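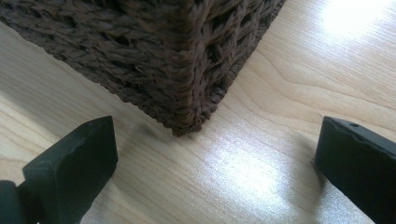 **tidewrack:** I would get the meter out before spending a penny on a dehumidifier. What is the reading on the wall behind the wardrobe, and what is it in the middle of the room?

**boxroom_bess:** I haven't got a meter. The room smells musty when you open the door in the morning and the smell has gone by lunch if the window is open. It faces north. Anything made of grass, cane or cardboard that goes in the fitted cupboard comes out smelling the same. Coats are not so bad. There is no visible mould apart from a grey patch low down on the outside wall, which wipes off and comes back.

The letting agent says it is condensation and to heat the room more. A firm came out and quoted £819 for a chemical damp course along that wall. I don't like either answer.

**tidewrack:** Don't pay for the damp course yet. A patch that wipes off and comes back is usually condensation. Rising damp leaves a tide mark and salts, and you can't wipe those away for long.

**old_putty:** Disagree with "usually". I had a wall just like that and it was a blocked gutter. Wiped off, came back, every autumn. Go outside when it is raining hard and look at the wall.

**boxroom_bess:** Gutter was cleared in the spring. I haven't looked at it in the rain.

**old_putty:** Then look. Cleared in spring means nothing if there is a tree near it.

**marrowfat:** We had this in a terrace in Roncombe and it was the cupboard. Fitted cupboards on an outside wall are a bad idea. The air behind the things doesn't move and the wall is the coldest surface in the house. Take the back panel out, or drill holes at the top and bottom of the doors, and keep everything off the wall by a hand's width. Ours stopped smelling without any machine at all.

**boxroom_bess:** It's rented so no drilling. I could take the doors off their hinges and store them under the bed.

**marrowfat:** Do that. Keep the screws in a labelled envelope.

**tidewrack:** On natural materials, they take up water from the air and give it back slowly, so they hold the smell after the room is fine. Don't put them back in the cupboard to test whether it is cured. Air them somewhere else first, upside down and with nothing in them. A week is not too long.

**lino_cutter:** Bicarb in a dish inside the basket, lid on or a towel over. Works for mine.

**tidewrack:** It helps with the smell. It does nothing about the damp.

**lino_cutter:** I didn't say it did.

**old_putty:** Don't scrub them either. I ruined a log basket with a wet brush. Vacuum with the soft attachment, then a cloth that has been wrung out hard. If it is paper cord, keep water off it altogether.

**boxroom_bess:** Thanks all. I'll move things out this weekend and report back. 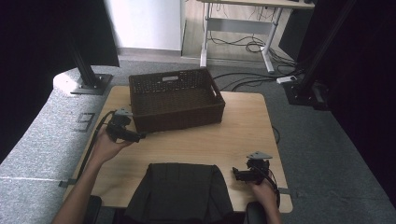 **boxroom_bess**

*Roncombe, Sunday, September 14, 2025*

Doors are off. Cupboard is empty and has been open since Friday. I bought a cheap hygrometer and put it on the cupboard floor overnight, then on the windowsill the next night. The cupboard was worse by a fair margin, so I think marrowfat has it right.

I also looked at the wall in the rain. The gutter is all right but the joint over the bathroom drips down the brickwork, on the same side as the grey patch. I have sent the agent a video. So old_putty may have it right as well.

I still want something for the winter. The two I am looking at are the Helanine, which is £378 and the desiccant type, and the Quiroga, which is a compressor type and cheaper to run according to the shop. Both are in stock at Cakar on the ring road. Does anyone have either?

**marrowfat:** Desiccant for an unheated room. Compressor ones slow right down when it is cold.

**tidewrack:** Agree, but check the running cost. The one I had used up to 400 watts on the low setting and it was on all night. It also warms the room a bit, if you count that in its favour.

**old_putty:** I would spend nothing until that joint is mended and the wall has had a month to dry. You are going to buy a machine to dry out the landlord's bricks.

**boxroom_bess:** The agent took most of last year to change a lock. I can't leave it till they get round to it.

**old_putty:** Put it in writing to them and keep a copy. Email is fine.

**lino_cutter:** Is the Helanine noisy? My sister's is in the hall and you can hear it through a shut door.

**marrowfat:** Don't know that model. Ask Cakar to plug one in, they did it for me with a fan heater.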